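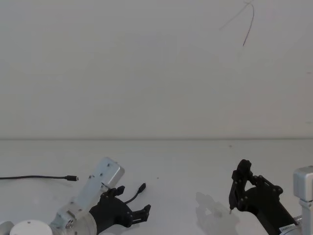
Los dos brazos robóticos sobre la mesa blanca de demostración. A la izquierda, los cables negros con sus conectores.

Kundard abre su taller al público con una demostración de dos brazos

29 de mayo de 2021

La empresa Kundard celebró una jornada de puertas abiertas en su taller de Draneck, a la cual asistieron 65 personas. La mayoría eran vecinos de la localidad y alumnos de formación profesional. Por razones de espacio, los visitantes entraron en grupos y cada grupo pudo quedarse 36 minutos en la sala.

El punto central de la visita fue la mesa de trabajo con dos brazos robóticos, cada uno con su pinza negra. La empresa estudia con este equipo la manipulación de cables y conectores, una tarea que en muchas fábricas se hace todavía a mano. El responsable del taller, Kristof Stevens, explicó que un cable es un objeto difícil para una máquina. «Una caja tiene siempre la misma forma. El cable cambia cada vez que se toca, y el robot debe volver a mirar dónde está la punta», dijo.

Durante la mañana se hicieron cuatro demostraciones, con turno de preguntas después de cada una. El público preguntó sobre todo por la velocidad de los movimientos y por el precio de las pinzas. Sobre el precio, la empresa prefirió no dar cifras.

Siebe Groen, técnico encargado de la programación, mostró también a los alumnos cómo se prepara una secuencia de movimientos y cómo se detiene el sistema en caso de necesidad. Tres alumnos podrán hacer sus prácticas en el taller a partir de enero, según un acuerdo que la empresa presentó el mismo día.

El proyecto lleva el nombre de Skurkham y se desarrolla junto con la firma Kramer, que fabrica cableado para electrodomésticos. Las personas interesadas en una próxima visita pueden dejar sus datos en la recepción de Kundard. La fecha se comunicará por correo electrónico.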